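Batton archive reaches back further

Batton, the news archive service, has added 343 local papers to its search. Readers who open a current story can now pull up earlier coverage of the same town or official, sorted by year. The new titles come from the Cusgate collection, and up to 100 back issues of each are free to read without an account. 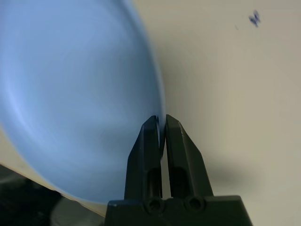

Jucélia Tavares wrote in to say the year sorting works well on long-running stories, but she would like the corrections shown next to the articles they fix - right now they sit on a separate page and are easy to miss.

Batton plans to move corrections in November. Another 79 papers are being scanned at Estodura, and 4 of them are weeklies that have since closed. Subscribers can suggest more titles through the form on their account page.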